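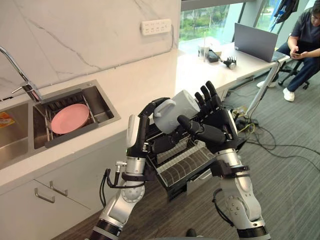
Open day at Larnell, then. Start with the sink. I went in February expecting a factory floor with yellow lines and a man in a hard hat telling me where not to stand, and what I got was a kitchen. A decent one, with a marble backsplash I couldn't afford and a double sink I could happily wash a dog in. The robot was putting the dishes in order. One hand had the mug, both of them were under the drying rack, and the pink plate was over in the basin, standing up in its basket. I have lived with people who handled a rack with less commitment. Let that land, then move on.

Say who invited us. Ilaria Bellini runs the demonstrations at Larnell, and she had sent out a schedule in which the kitchen was listed as "Room 2, informal." I asked what the formal room was. The formal room had sandwiches in it.

Slow down here, people will be taking their coats off.

What they showed us. The task was called Plaltar, for reasons Ilaria said were historical, and she said it in the voice people use when the person who picked the name still works there. Plaltar is clearing up after one person's lunch. Plate, mug, rack. They have run it 848 times. She had the number ready before anyone asked, and she also had the next number ready, which was 129. That is how many of those runs ended with something on the floor.

Pause. Someone always laughs at 129. Ask them how many times they've emptied a drying rack while holding a mug.

I liked her for giving us both numbers. I've been to open days where the second number lives in an appendix and the appendix lives on a server that is down for maintenance. Ilaria put hers on a sheet of paper and taped it to the door.

Now the hands. I want to spend a few minutes on these because it's the part I had wrong. I'd assumed that the trouble with a mug was the mug. Smooth, round, handle in a silly place. According to Salamatu Aidoo, who writes the grasping code and was the only person there who talked to us like we might know something, picking up a mug is a nice afternoon's work. Her trouble is everything you're doing at the same time. If you hold the mug and the rack together, the weight moves when the rack tilts, and the hand has to decide which of the two it cares about more. Her phrase for this was "a custody dispute." She has spent nine months on it.

Optional: the fingers. Skip if we started late.

The hands come from a supplier called Irnel, and each one is good for 900 hours before it goes back for service. I asked what goes first. The thumb. I asked why. She held up her own thumb, moved it across her palm a few times, and waited for me to get there. I got there.

Questions from the floor on the day, since you'll get the same ones.

A gentleman from Orlandini, who make commercial dishwashers and may have had an interest, wanted to know why you wouldn't just buy a dishwasher. Ilaria said they have one. It's upstairs. She let him think about who loads it.

Somebody's teenager asked if it gets bored. Salamatu said no, but that she does, around the fortieth mug of the day, and that this was the business case.

I asked how long until I could have one at home. This is the question everyone asks and I'm not proud of it. She wanted to know how big my kitchen was. I told her. She was very kind about it.

Check the clock. If it's past 3:30, go straight to the section on cost.

What I'd tell you if you're planning a visit of your own. Go to the kitchen first and eat later. Stand where you can see both hands, because whichever one you aren't watching is the one doing the hard part. Watch your feet, too - there's cable all over that carpet, and I found some of it with my left shoe. Ask for the failure sheet. If they say there isn't one, ask for the formal room and at least have a sandwich.

Cost. Short section. I asked, and Ilaria told me the price of the arms, then the price of the hands, then asked if I'd like to sit down. The hands cost more than the arms. Most people guess the other way, so take a show of hands before you say it, and apologize for the phrase.

Then go to the budget handout, and leave ten minutes for questions.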